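Search products Search Clear

Pemness Flat Sheet, Salmon Pink

Item 1151 — sold singly or in packs of 9

The Pemness is a plain rectangular sheet for lining drawers, covering a work surface or keeping stacked items apart. It has no print and no adhesive backing. Salmon pink joins the range in December, next to the gray and the off-white.

Sheets ship rolled in a cardboard tube. Unroll them on a hard, level surface and leave them overnight under a few books. The edges may keep a slight curl after that, mostly at the corners. Trim to size with household scissors or a craft knife and a straightedge. Wipe clean with a damp cloth. Do not iron.

Packs are made up at our Leleritz warehouse. Orders placed before 2 p.m. leave the same day. Unused sheets can be returned in the original tube — cut sheets cannot.

Also in this range: Demetti Shelf Mat, Azar Corner Clips

9 shares | 2 comments | 1 min read

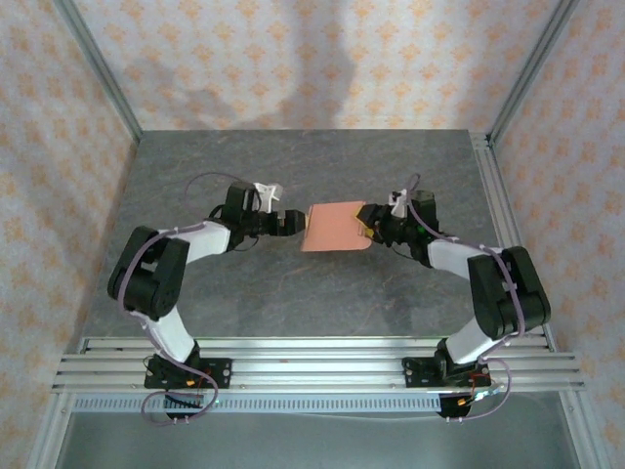 Product notes by Siiri Sjöberg

Salmon pink, held out flat over gray marble. The color leans toward orange, so order a single sheet first if you need to match a paint or a fabric. Anyone replacing older Pemness sheets should check the size before ordering, as the old ones were cut narrower. For orders of 800 sheets or more, write to Maricica Sima in trade sales and give the color and delivery address.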